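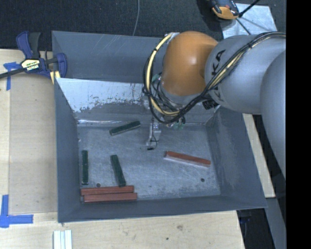 Monedbridge family raising money for kidney transplant travel costs

A Monedbridge woman who has been on dialysis since last winter has been accepted onto a transplant list at a hospital 190 miles from her home, and her family is asking for help with the costs her insurance will not pay.

Hortensia Chambi, a former school bus driver, goes to the dialysis unit on Bendell Road three mornings a week. Her treatments start at 5:45 a.m. and she is usually home by eleven. Her niece, Edith Betancur, drives her there and back before starting her own shift at a dental office.

"She sleeps most of the afternoon on those days," Betancur said. "On the other days she wants to be out in the yard, and we have to tell her to sit down."

Chambi's kidney disease was found during a routine blood test ordered after she complained of swelling in her ankles. Doctors treated it with medication and a change in diet for four years. Her kidney function dropped sharply last fall after an infection, and she began dialysis a few weeks later.

The transplant itself and the hospital stay are covered. The family's trouble is with everything around it. Patients at the transplant center must stay close to the hospital after surgery so they can come in for blood work and checkups, and Chambi will need an adult with her day and night during that time. Betancur plans to take unpaid leave to stay with her. They will have to pay for lodging, meals, gas and parking, along with copays on the anti-rejection drugs.

The center also asks patients on the list to be ready to leave home as soon as a call comes. Chambi keeps a packed suitcase by the front door, and her neighbor Walter Nina has agreed to drive if Betancur is at work and can't be reached.

Two relatives have been tested as possible living donors. One was turned down because of high blood pressure. The other, a cousin, was not a match. The family says anyone interested in being tested can contact the transplant center directly, and that the center keeps the names of people who come forward private, even from the patient.

Friends have planned a supper and raffle for November at the Rirstead Grange hall. Gilberto Tamayo, who worked with Chambi at the bus garage, is in charge of the kitchen. The menu is roast chicken, rice, beans, green salad and rolls, with a vegetarian plate for those who ask when they buy their tickets. Doors open at 4:30 p.m. and food will be served until 7:30 or until it runs out. Last year's supper at the same hall, held for a family who had lost their home in a fire, fed over 300 people.

Tickets are $12 for adults and $6 for children under 12. They can be bought at the Grange office, at Dambrauskienė Bakery on Mill Street, or at the door. Takeout boxes will be available from the side entrance.

The raffle has 40 prizes so far, including a cord of split firewood, a set of snow tires, several quilts and a weekend at a lake cabin. Raffle tickets are $2 each or three for $5, and winners do not have to be present. Solange Leite is collecting prizes and said gift cards and homemade items are welcome. Items can be left with her at the Monedbridge Library during regular hours, with a name and phone number attached.

Money from the supper will go into an account opened in Chambi's name at the credit union in Bendell. Checks can also be mailed there or handed to a teller. Please write "Chambi transplant" on the memo line. Anything left after her medical and travel costs are paid will be given to the dialysis unit's patient ride fund, which helps people who have no other way to get to treatment.

Chambi drove the Rirstead elementary route for most of her career and still gets cards from former riders, some of whom now have children at the school. She said she was uneasy about the supper at first and agreed after talking it over with her niece.

"I don't like asking," she said. "But Edith can't go months with no paycheck, and I can't go by myself."

She plans to attend the supper if she feels well enough. The Grange hall has a ramp at the rear door and parking along both sides of the building. More drivers are needed to deliver meals to people who can't leave home that evening. To sign up, leave a message at the Grange office.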